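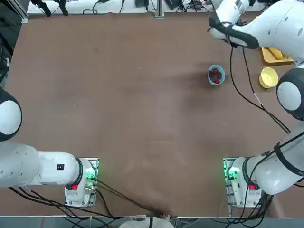

Town of Pomar tests when leftovers should really be thrown away

2018-03-02

How long can cooked rice stay in the refrigerator? Many families in Pomar give different answers to this question, and a small local study now shows how far apart these answers are.

The study was made by Clevadon, a food advice office in the town. From October until the end of January, 70 households wrote down every piece of food which they put in the trash, together with the reason. They made 3418 entries in total. In 1196 of them, the reason was the date printed on the package and nothing else. The person had not opened the package, or had opened it and found no change in smell or color.

"I expected this number to be high, but I did not expect it to be more than one third," said Severin Schnyder, who led the study. "People are careful, and I am glad of it. But they are often careful with the wrong food."

With the wrong food he means, for example, dry pasta, hard cheese and yogurt. These were thrown away early in many homes. At the same time, some of the same homes kept cooked rice for five days or longer, and cooked chicken for almost a week. Mr. Schnyder considers this the more serious result of the study.

Two kinds of date

A part of the problem is in the words on the package. A "best before" date tells the buyer until when the maker promises full quality. After it the food may become less crisp or lose some taste. A "use by" date is about safety, and it is found on fresh meat, fish and some ready meals. According to the diaries, many participants treated both dates in the same way.

The households received no advice during the first weeks, so that their habits would not change. After New Year, they got a single printed page which explained the two dates. Clevadon has not yet finished comparing the weeks before and after the page was sent. The office wants to publish this comparison later in the spring.
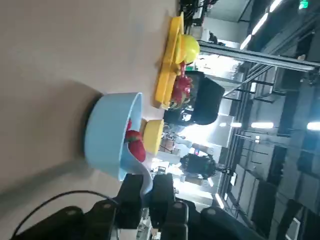 Fruit, bread and jam

Fresh fruit was the largest group in the diaries, and berries were the most difficult case. Participants asked many times if they can eat the good berries when one in the box has mold. The advice from Clevadon is to throw away the moldy one and also those which touched it, and to look carefully at the others. If they are firm and dry, they can be washed and eaten on the same day.

With bread the answer is stricter. Bread is soft and has many small holes, and mold can grow inside it where the eye does not see it. To cut away the green corner is therefore not enough, and the whole loaf should go. The same is true for jam, soft cheese and cooked dishes. With hard cheese it is possible to cut away the mold with at least one inch around it and to keep the rest.

These rules were a surprise for many of the participants. In the final questionnaire, more than half wrote that they had always scraped the mold from jam, as their parents did before them.

The Brunner grocery store on the market square has already changed something as a result. Since the middle of February it sells packages near their "best before" date from a separate shelf at half price, with a short explanation in large letters. The store says that yogurt is usually gone before noon. Meat and fish are not sold from this shelf.

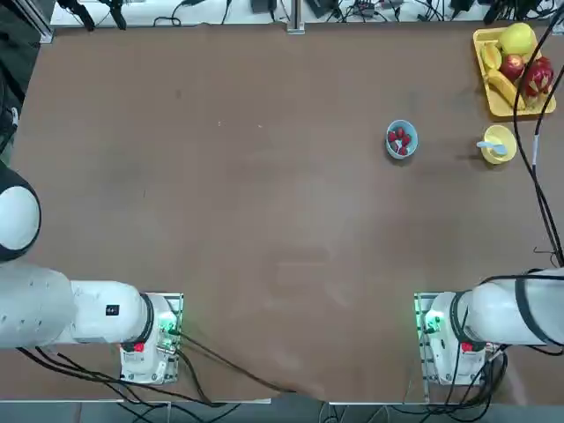 The store has agreed to keep the shelf until summer and will then decide if it continues. The other shops in Pomar were also asked, but until now they have not given an answer.

Clevadon will present the study in the Clirnura community hall, and visitors may bring questions about their own kitchen. The evening is free of charge. There will also be a short course on how to arrange a refrigerator, with raw meat on the lowest shelf and leftovers at the height of the eyes, where they are not forgotten.

For a second study, which begins in October, the office is looking for households with small children, as only 2 of them took part in the first one. The diary takes a few minutes each evening. Forms are available at the office during opening hours.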